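News > Community > Clesholm

Play food and party paper wanted for Clesholm toy library

The toy library in Clesholm is asking households for play food and leftover party supplies before its pretend market opens in May.

The market will be set up for children under six at the Mockus hall. Organizers want 200 pieces of play fruit and vegetables and have 62 so far. Mixed lots are welcome — mandarins, a carrot, a tomato and a toy mushroom can all go in one box lid. 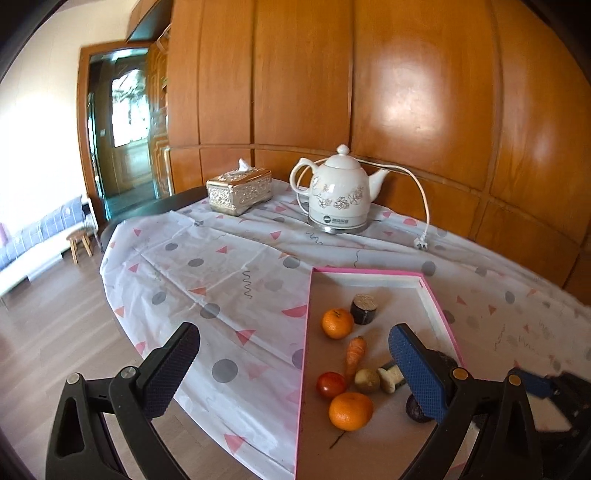 Paper for the tables

The library also wants table coverings and tissue paper, plain or printed. White paper with pink triangles, gray dots and dark squiggles will set the pattern for the stalls, and anything close to it will be used. Folded sheets are fine, and creases do not matter.

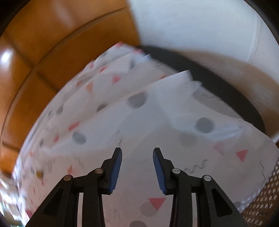

Eglė Kuusk said she would rather see cloth on the stalls, as thin paper tears as soon as a child leans on it, and she has offered to sew covers if enough fabric comes in. The library will take both.

Donations can be left at the Sturnencombe branch or at the hall. Pieces small enough to swallow cannot be accepted. Each market session will have room for 24 children, and booking opens in April.

Contact us | © Clesholm community news | Back to top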